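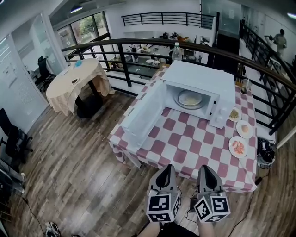
Plotcombe Checked Tablecloth, Pink and White

Reviewed for the Rustuton Household Goods Panel by Hazel Benavides

The Plotcombe was assessed in the dining area over 14 weeks of daily use. It was laid under white plates of food and a small white appliance with a hinged door, and was washed after each working week.

Colour retention was good. The pink has softened slightly but the checks remain distinct, and no dye transferred to other items in the machine. Tea and gravy came out at the first wash; turmeric did not.
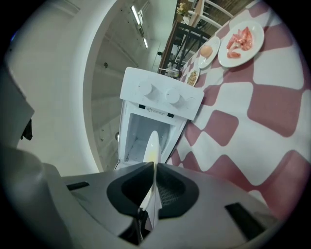
Creasing was the principal complaint. The cloth requires ironing if it is to lie flat, and the care label, printed in very small type, gives no guidance on temperature. The Ikby cloth tested previously was better in this respect, though it marked more easily.

Harvey Cormier measured shrinkage after the final wash and found it within the maker's stated limit. One hem had begun to fray at a corner and was restitched.

Score: 63 out of 100. Suitable for everyday dining rooms. The panel will consider the larger size separately.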